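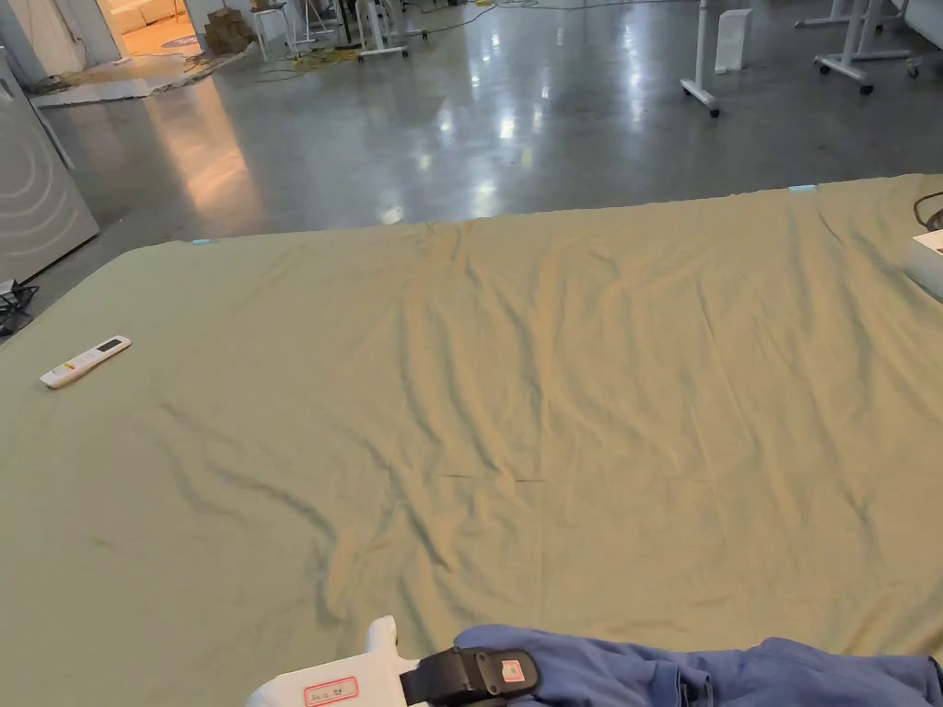
第三节 铺床单和收尾整理

发布日期:2024年1月1日 文:Stusetus 入住手册编写组

本站使用 Cookie 记录您的阅读偏好,继续浏览即表示您同意。[接受] [管理设置]

前两节讲完了床架和床垫,这一节轮到我最爱唠叨的部分:铺床单。别笑,我在 Clirkcombe 那套小房子里住了三年,床单铺歪的次数比我煮糊粥的次数还多。后来自己慢慢摸出一套顺序,写在这儿,你照着做就行,一个人也能搞定!

我家的床很矮,地面是磨光的灰色水泥地,床单是灰绿色的(有点像晒干的鼠尾草)。你的床高一点、颜色不一样都没关系,步骤是通用的。

3.1 开始之前

1. 先把床面清空。手机、充电线、盒子、昨天脱下来的衣服,统统先挪到椅子上。我知道你想偷懒把它们推到床角,我也推过,推到最后床角就成了仓库。

2. 找到空调遥控器,放到一个固定的地方。白色遥控器扔在浅色床单上还算好找,裹进被子里就只能靠手摸了。我现在的习惯是铺床前放窗台,铺完再放回床头。

3. 洗手,擦干。浅色床单很记仇。

注意:新床单请先过一遍水再用。我用的是 Indura 的床单,第一次洗的时候掉了一点浮色,单独洗就好,别和白衬衫一起扔进去。

3.2 铺开

4. 把床单对折着拿到床中间,找到中线的折痕,和床的中线对齐。刚从柜子里拿出来的床单,中间那几道折痕通常很明显,正好拿来当尺子用,省得你来回跑着比划。

5. 向两边打开。动作大一点,像抖桌布那样,让空气钻到下面去,床单落下来自然就平了一大半。

6. 先对远端那条边。站在床尾看过去,远处的边应该是一条直线。要是老铺歪,可以在边上贴两小段浅色胶带做记号,一段靠左角,一段靠右边,以后每次对着胶带拉就行。这招我强烈推荐,便宜又管用!胶带选低粘的那种,别用封箱胶。

7. 处理圆角。床垫的角是圆的,床单到了这里会多出一块布。用手掌顺着弧度往下抹,把多余的布折成一个小三角,压到床垫底下。四个角都这样做,按对角线的顺序来:左上、右下、右上、左下。

8. 从中间向外抚平。中间容易出现一圈往外散的浅褶子,越使劲拽越多,正确的做法是把手放平,慢慢往边上赶。还剩一点点皱的话,随它去吧,晚上一躺反正都一样。

小心:抚平的时候别跪在床边沿上。有的矮床边沿不承重,我这张 Szekeres 床架的边条就只是装饰,我有一回膝盖压上去,“咔”的一声,吓得我一整天没敢坐床。

3.3 叠衣服、收东西

床单铺好以后,它就是家里最大的一张工作台。我一般趁这时候把洗好的衣服叠了(蓝色的衣服我都放一堆,早上闭着眼睛也能找着)。

9. 衣服一件一件拿出来叠,别整团倒在床上。倒上去的那一团,会把你刚抚平的床单又带皱。

10. 有接缝的厚衣服先把缝对齐,再对折。缝没对齐的话,叠出来怎么看都是斜的,放进抽屉还占地方。

11. 盒子和电线最后处理。黑色的线绕成松松的圈,用魔术贴扎好,不要紧紧缠在盒子上,线头根部容易折坏。白色盒子我喜欢贴着床的右边放,离插座近,你家的插座在哪边就放哪边。

12. 放回遥控器。请放回第 2 步说的固定位置,请一定放回去!

备注:整套做下来,我第一次花了将近15分钟,现在快多了。赶时间的话,3.3 可以跳过,3.2 的第 6 步和第 7 步最好别跳。

3.4 洗涤和更换

13. 夏天我每周换一次床单,冬天两周一次。到了三月,天气开始反潮,我会多晒一次,被子也一起抱出去。

14. 洗的时候翻到反面,拉链和扣子都扣好。洗衣机转速设在800转就够,再高褶子会很顽固,晾干了还得熨。

15. 晾的时候搭在杆子正中间,两边垂下来一样长,再用手拍几下。晾得平,铺的时候真的省一半力气。

小心:胶带记号要在下水前撕掉。我忘过一次,胶粘在滚筒里,抠了一个晚上。

如果床单尺寸和床垫对不上,先量一下床垫的厚度,再翻到附录的尺码表。宽度90厘米的单人床垫请选窄款,宽款垂下来会拖地,走路容易踩到。枕套和被套的装法在第四节,被套那部分有点长,建议先把床单铺好再看。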